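From: Njål Granström
Date: 6 August 2023
Subject: Re: Wusel kit, anyone using it?

Eklund wrote:
> Tempted by the Wusel two-arm kit for our sorting demo at Drenirbridge.
> Does it cope with clear plastic? Our old gripper hated it.

Hi Eklund, and all,

Yes, and I'm having a great time with it! We've had ours at Kastcombe since July and bottles are all we've done so far. I like taking them near the cap, where the plastic is stiffer: 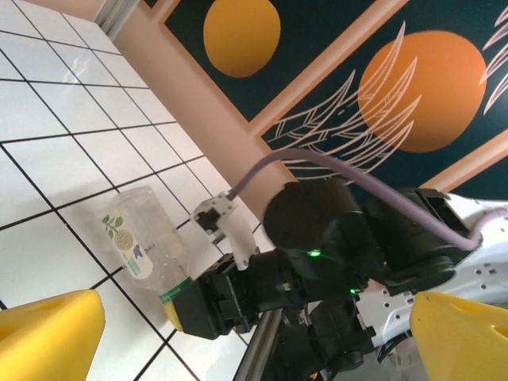 The yellow pads are worth having, by the way. Order spares with the kit, they come in packs of 7 and postage on its own is silly.

Clear plastic was my worry too (shiny tiles don't help). I ran 100 single picks last week and it missed 19, nearly all of them bottles with no label. Not perfect, but miles better than I'd hoped for! Heaps are slower and I'm still fiddling with the approach angle.

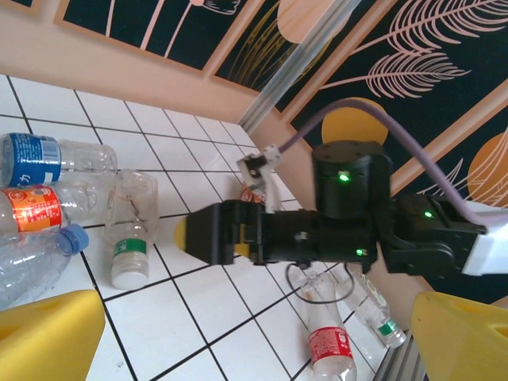 Setup took me 7 hours, most of it calibrating the wrist cameras. The manual is thin on that bit, so shout if you want my notes. Does anyone know if the newer firmware lets you set grip force per arm?

Njål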